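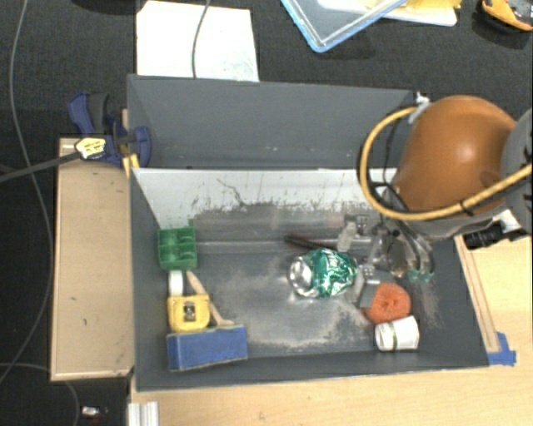

A tape measure, a blue sponge and a crushed green can among the odds and ends in one of the grey sorting bins.

Harkden's odds and ends drive comes to a close
December 25, 2019

The sorting is finished at last in Harkden, where neighbours have been turning out their kitchen drawers, sheds and under-stairs cupboards since August for the town's odds and ends drive, and a very cheerful muddle it has been too. The idea was a simple one: bring along the small things you never use, drop them in a big grey bin, and let somebody else find a good home for them.

And people did bring them! The final tally stands at 1089 items, which went through 18 bins over the course of the autumn, and most of it was the sort of thing every house has too much of. There were tape measures by the handful, sponges still good for years of washing up, little compartment trays that once kept screws or buttons in order, and plenty of tools with wooden handles. A fair few drinks cans found their way in as well, and those have gone off for recycling with the rest of the metal.

Samah Sqalli, who started the drive from her own garage on Alaoui Road, said she had expected a couple of boxes and a quiet month.

"I thought I would be done by the end of the summer," she said. "Then my neighbour came round with her late father's tools, and they were lovely things, really well looked after, and I put the word out again after that. People stayed for a cup of tea and ended up telling me where everything came from. I have enjoyed that part more than I can say."

The bins themselves, scuffed and dusty as they are after so much use, were lent by the Gekis hardware shop, which also gave over a corner of its back room when the garage filled up. They will be washed out and returned in the new year.

Anything usable has been sorted into two lots. The tools and measuring things are going to the repair bench at Sirkport, where beginners can borrow them for an afternoon, and the kitchen and cleaning bits will be on the free table outside Gekis, open from 8 in the morning once the shop is back from its Christmas break. Bring your own bag, and do have a good rummage, as the smaller pieces tend to sink to the bottom.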